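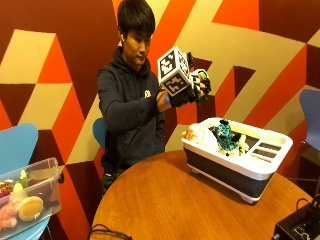
Renting out the back half: a talk with the owner of a secondhand bookshop in Mevwood

The shop on Clilow Street sold used paperbacks and not much else for its first 10 years. Then the rent went up, and the owner had to decide what to do with the rear half of the floor, which was full of encyclopedias and old law books.

"I had 57 boxes of law reports back there," she says. "I bought them in one lot my first winter. I think I sold four volumes, and one of those came back."

She gave most of them to a theater company that needed shelves of matching spines, and sent the rest for pulp. The floor was sound once it was cleared. She painted it gray and bought secondhand tables from a restaurant that was closing. Since then she has let people work there by the hour.

The books are still the main business, though the balance has shifted. In November, which is her slowest month for fiction, the tables covered the heating and most of the electric bill. She does not serve food. There is a kettle, and people can bring what they like as long as it has a lid.

"People ask why I don't do coffee. I looked into it. You need a sink of a certain kind, and a second sink, and an inspection, and then you're a cafe. I don't want to be a cafe."

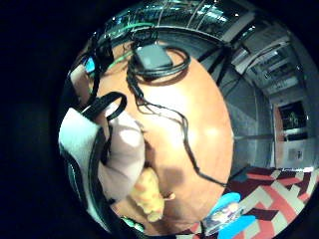

Most of her stock comes from house clearances. She gets a call, drives over, and usually has one afternoon to look. She says she can price a wall of books in less time than it takes to carry them out, and that the carrying is what limits her. Her van holds 7 crates if they are stacked properly. Anything past that means a second trip, and she only makes a second trip for local history or good cookbooks.

Local history is what she knows best. The shop keeps a shelf of titles from Triantafyllou Press, a small publisher that closed years ago and put out walking guides and parish histories. She has been trying to put together a full set.

"The catalog lists 161 titles. Some of them I've never seen. I'm not sure they were all printed. A customer told me the one on the Surnen canal was announced and then dropped, but another customer says his father owned it."

She keeps a notebook by the register with the missing numbers in it, and regulars check it before they travel. The covers are plain, and the early ones have no lettering on the spine, so they are easy to miss on a crowded shelf.

Asked what she would do differently, she talks about the lease. She signed the first one without reading the part on repairs, and the roof leaked over the poetry section in her second spring. The current lease puts the roof on the landlord. It also lets her sublet by the hour, a clause she had to ask for twice.

"Get that in writing before you move a single shelf," she says. "I moved the shelves first."

The shop opens at 10 in the morning. Boxes of books for sale can be left inside the door, but she asks people to call first if there are more than two.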